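Learning to live with a small living room

When I moved from Gdynia to Erkura I brought two suitcases and the belief that a living room must be large. My parents had one room for guests and we children were not allowed in it except on holidays. So when the agent showed me the flat on Cao Street, I looked at the room beside the kitchen and asked her where the living room was. She was polite and said I was standing in it.

I have now lived here for six years, and I want to write down what I learned in that time. I am not a decorator. I work in the office of a tile importer, and in the evenings I move furniture.

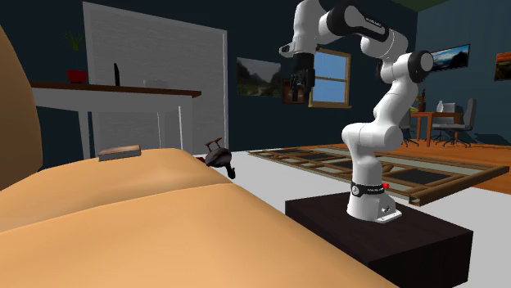
Czesław Adamczyk
22 Sep 2018

My first mistake was the sofa. I bought it before I measured the door. The shop in Clornuson had a sale, the price was 700 dollars, and I was so pleased that I paid the same afternoon. The two delivery men carried it up the stairs, turned it on its end, turned it back, and then one of them asked if I had a balcony. I did not have a balcony. They took it away again, and the shop kept the delivery fee.

After this I bought a tape measure and I still carry it in my coat. I measure the door, the stairs and the corner of the corridor. My neighbour laughed at me for this until he ordered a wardrobe.

The second mistake was colour. Everyone told me that a small room must be white, so I painted everything white, also the shelves. In winter it felt like the waiting room of a dentist. The next October I painted one wall the colour of weak tea, and I began to sit there in the evenings instead of in the kitchen. I don't know why it works. The paint was called Sidetti Sand and they have stopped making it, so I keep half a tin under the sink for repairs.

Then comes the question of light. My flat has one lamp in the middle of the ceiling, and I believe this is the worst place for a lamp. It shines on the top of your head and you look tired. I have two small lamps now, one low on the bookcase and one behind the chair. I use the ceiling lamp only when I am looking for something I dropped.

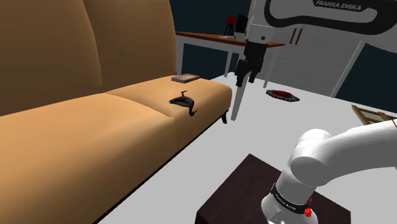

Should a sofa always stand against the wall?
It depends on where people walk. In my room it stood against the wall for three years and everybody had to go around the table to reach the window. When I pulled it forward by the width of my hand and turned it a little, the path became straight. Try it for a week before you decide, and put felt under the legs so the floor is not scratched.

About carpets I have less to say. Mine is too small and I know it. A proper one should go under the front legs of the furniture, but the right size cost more than my first sofa, and I am still a bit sore about the first sofa.

What I would advise more strongly is to leave one shelf for things which have no use at all. I was raised to think that such objects only collect dust, and they do. But when my sister visited she went directly to that shelf, picked everything up, and asked where each thing came from. We talked until very late. She never asked me one question about my practical storage boxes.

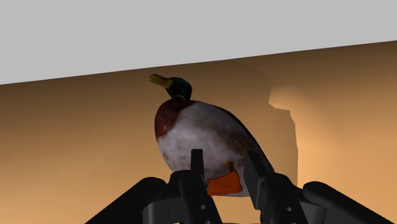 Mallard with a green head and a yellow bill.

Next month I want to change the curtains. The old ones came with the flat and they stop well above the floor, like trousers on a boy who has grown. I have been told to hang the rail higher than the window and let the cloth reach all the way down. If somebody has done this in a rented place without making many holes in the wall, please write to me in the comments, and tell me also what kind of rail you used.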